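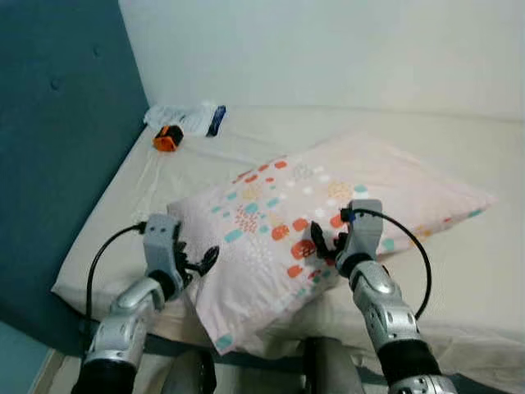
Archive > Papers > Design History > Household Prints > Section 4

4. The tossed layout in household prints

4.1 What the pattern books contain

The Grirkwood pattern books are a joy to work with. They start in 1923, when the mill took on its first printing contract for bed linen, and they run with few gaps until the printing hall closed. Each entry gives a swatch, a design number, the size of the repeat and the colors used, and many carry pencil notes from the printers in the margins. After removing duplicates and plain-dyed cloth, we were left with 2426 printed designs. Of these, 414 use what the mill called a "tossed" layout, in which the motifs are scattered so that no row or column is easy to see.

We had expected the tossed designs to be minor work, filler between the big florals. The margin notes tell another story! Printers wrote more about these designs than about any other group, and most of what they wrote is about spacing. "Hole lower left," says one note. "Two reds too friendly," says another, on a dotted crib sheet. A third just says "stripes again" and has been underlined hard enough to tear the paper. A scatter that looks careless on the finished cloth took real labor to draw, and we think the people who drew these patterns have been given too little credit for it.

4.2 Why scatter is hard to draw

A printed cloth repeats. However freely the motifs are placed inside one unit, that unit is laid down again and again across the width and along the length, and any small unevenness repeats with it. A gap that nobody would notice once becomes a pale line running down the whole sheet. Two dots of the same color set close together turn into a row of pairs. The printers at Grirkwood had a name for this, "tracking," and their usual cure was the half-drop, in which each column of units is shifted down by half its height beside the last one.

The half-drop helps, but it doesn't do everything. In the tossed designs we also find three habits that are never written down as rules, though they hold from one decade to the next. Large motifs are placed first and kept well apart. Middle-sized ones are turned so that no two neighbors point the same way. Then very small marks, such as flecks, seeds or pin dots, are gathered into little clusters and dropped into whatever holes are left. The clusters are the clever part. From across a room they read as a faint tint, so they fill a gap without adding another shape for the eye to line up.

All three habits are easy to spot in printed bedding today. The pillowcase in Figure 1 has a pale pink ground with rounded dots and blobs in coral orange, turquoise, mustard yellow and white, and among them are small clusters of red speckles that would look right at home in the later Grirkwood books. We make no claim of descent. A drafter faced with the same problem may well arrive at the same answer, and we find that just as exciting as a line of influence would be.

4.3 Color count and ground

Cost shaped these patterns too. Every color needed its own roller, later its own screen, and the mill's price list allowed six before a surcharge applied. Designers used the limit with great skill. A color was often given two jobs, once as a large solid shape and once as a fleck, so that the cloth seemed to hold more shades than it did. White was especially useful. On a tinted ground it could be had by leaving the cloth unprinted before the ground color was laid in, and the books show it treated as a free extra.
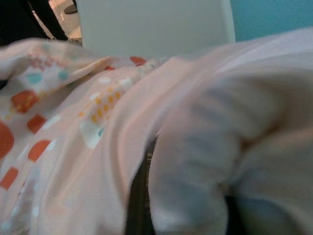 Pale grounds are the rule in the bedding designs, and pinks and creams are the most common among them. The reason given in the mill's letters is laundering. A dark ground loses its depth unevenly, first along the folds and hems, while a pale one changes so gently that the owner has nothing to compare it with. There is also the matter of what lies next to it. Bedding was sold plain and printed together, and the sales letters are full of advice on which plain sheet to set beside which print. A letter dated in November, from the buyer for the Mofokeng stores, asks for "a plain that is nearly the ground, but a breath lighter." What a lovely description of a color match that must have been maddening to fill!

4.4 Measuring evenness

To compare layouts we scanned one full repeat from every tossed design and ran the scans through Broltia, which marks the center of each motif and reports the distance to its nearest neighbor. Torn or badly faded swatches were scanned as well and flagged. The flagged scans are kept in the tables but left out of the averages. Bongani Sibiya, who trained as a screen printer, sorted the same swatches by eye without seeing the scores. His ordering and the software's agree closely for designs with solid, rounded motifs. They part ways on leaves and ribbons, where the center of a motif is a poor guide to where its visual weight falls - a ribbon may curl around its own center without touching it.

The full table of scores is held with the scans at the Urinari textile library (deposit updated 2/4/19). Section 5 takes up the ribbon designs, which need a different measure.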